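Does a white tub with a cloth-like top actually keep damp out of a cupboard?

Posted by Hòa Nông, May

I've got a narrow cupboard under the stairs in a rented place in Fultham. Coats, a hoover, two boxes of paperwork and a bag of tent poles. Every spring it smells like the bottom of a wet rucksack. My sister-in-law swears by the moisture tubs you stand on a shelf and forget, and she gave me one from a pack she'd bought, a Prurnska. It has a breathable top and crystals inside that are meant to drink the damp out of the air.

I'm not convinced. The thing is small and the cupboard isn't. The leaflet says it will hold 300 ml, and that it lasts "up to" some number of weeks, which could mean anything. I've had it in there for 9 days and I can't hear any liquid when I tilt it, though I don't know if I'm supposed to be able to. 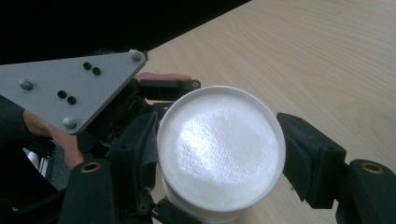 What I want to know is whether the top is meant to stay exactly as it is or whether there's a film I should have peeled off first. The leaflet has a drawing of a hand peeling something, but it covers three different models and doesn't say which one the drawing belongs to. I don't want to start picking at it with a knife and end up with crystals all over the coats. Also, has anyone weighed one of these before and after? I'd take a number from a kitchen scale over another person telling me the air feels fresher.

Loan La

Don't cut it. On the sort with a woven or mesh top, that's the part that lets the air through, and if you put a hole in it you'll have salty liquid on your shelf sooner or later. It's horrible stuff to get off leather. If there was a film it would have been a shiny layer over the whole top, usually with a little tab at the side. Run a fingernail round the inside of the rim, gently, and if nothing lifts then there's nothing to lift. I can't tell you which model the drawing is for either. I had the same leaflet, or its cousin, and gave up on it.

I did weigh mine, as it happens. Mine was a Dwivedi one, so take this as a rough guide to yours and no more. It sat in a wardrobe on an outside wall and put on 19 grams in the first week, with the doors shut. I then left the doors open by mistake and it went on gaining, but by then it was drying the bedroom, so I stopped writing it down. That's less than a shot glass. If your cupboard has a real leak or a cold wall behind it, a tub won't touch it.

Tilting tells you very little at this stage. The crystals go lumpy before you get any slosh. Put it on the scale tonight, write the weight on a bit of masking tape, stick it to the side and look again in 8 days. Keep the door shut in between or you're measuring the hallway.

And take the tent poles out of their bag. I'd put money on the bag being half the smell.

hulluvdale_dave

these are a con imo. bowl of rice does the same

Loan La

Rice does next to nothing, I tried that too. It was in the same wardrobe before the tub and the weight barely moved. Plus I got weevils.

Hòa Nông

Fingernail round the rim done, nothing lifted, so I've left the top alone. It's on the scale as I type and the tape is on. I'm still doubtful, and 19 grams doesn't sound like much for what they charge. The tent bag did stink, I'll give you that. It's in the wash.

If the number hasn't moved when I check again I'm ringing the landlord about the back wall.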